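Prokside's monthly swap table is back on Saturday, and this time it is all small household things. Doors open at 10 a.m. in the back room on the second floor, and items are free to take until they run out.

The table has been set up against the woven screen, with donations lined up along the far side. Among them are a yellow plush toy, a beige bowl, tissues, a sponge and a clear plastic bottle.

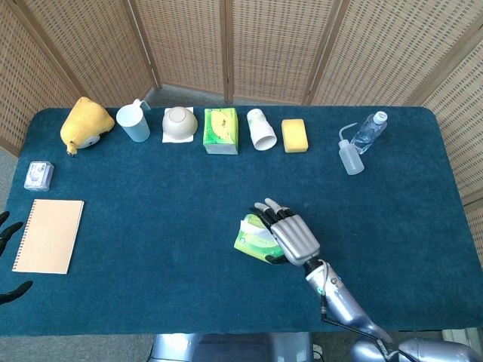
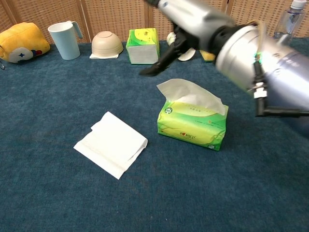 Organizer Ikechukwu Okoro said kitchen and bathroom items go fastest. "People come for a bowl and leave with a bowl and a sponge," he said. "Toys are slower, but they do go."

The swap passed on 2,307 items last year, up from 1,538 the year before. Okoro puts most of the increase down to the move from the Pandia building, where there was no elevator and parking was hard to find.

Donations can be dropped off at the front desk until 6 p.m. on Friday. Bowls and cups should be clean and free of chips - cracked ones will be turned away. Electrical items are not accepted. Each visitor may take up to two items in the first hour, and there is no limit after that.

Anything left at the end goes to the Catside thrift store, two doors down. The next swap, in November, will be for winter clothes.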